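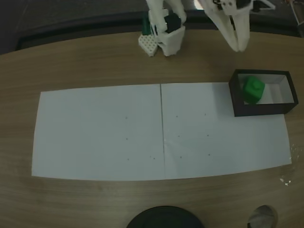
Joining two sheets of paper into one long one without the middle creeping

I need a long white sheet to mark positions on, longer than anything my printer or the corner store has. The table is light brown wood and I don't want to write on it. So far I have two plain sheets laid side by side with the edges slightly overlapping in the middle, small dots for the positions, and an open black box at the upper right corner with a green block in it. The dots are where the block is supposed to go. My trouble is the seam. If one sheet moves a little, everything on the left is off compared to everything on the right, and I have to mark it all again. The bottom edge also bows toward the corners. I used the cheap Lamside copy paper because I had 3,000 sheets of it left over from another job. Is there a better way to join them, or should I buy a roll? I need to be able to take it up and put it back in the same spot.

Posted 1/28/23 by seamfinder

gridandglue

Keep the two sheets if you like, but tape them from the back, before you mark anything.

Turn both sheets face down on a flat surface. Push the long edge of a metal ruler against the bottom of both so they line up, then butt the edges together with no overlap. An overlap gives you a ridge and a shadow line, and a pen will skip on it. Put a short piece of tape across the seam at the top, one at the bottom and one in the center. Check the ruler again. Then run one long strip down the whole seam and rub it flat with the back of a spoon. I use the Dodero paper tape for this. Clear office tape works too but it shrinks after a few months and pulls the paper into a slight V.

For putting it back in the same place, don't rely on the edge of the table, especially if it curves at all. Put four small corners of masking tape on the wood, just outside the corners of the paper, and leave them there when you lift the sheet. Low-tack tape is fine on most finishes. Try it underneath the table first if it's an old one.

The bowing is probably the paper. Thin copy paper takes up moisture and won't lie flat for long. Heavier stock helps a lot. If you have to stay with what you have, leave it under some books overnight.

One more thing — mark all your dots by measuring from the same corner. If you measure the left ones from the left edge and the right ones from the right edge, any error at the seam ends up in the middle where you can't see it.

oldroll40

just buy a roll. banquet table paper, 40 inches wide, 100 feet. cut what you need and throw it out when its dirty. no seam no problem

p_tamsin

The roll is good advice but it will want to curl back up. Cut it the day before and roll it the other way for a while.

I did something similar for sorting parts and ended up with a Solus desk pad, the plain white kind. It stays put and wipes clean if you use the right marker. Dots in permanent marker come off with rubbing alcohol, so test a corner first. It cost more than paper but I haven't replaced it since April.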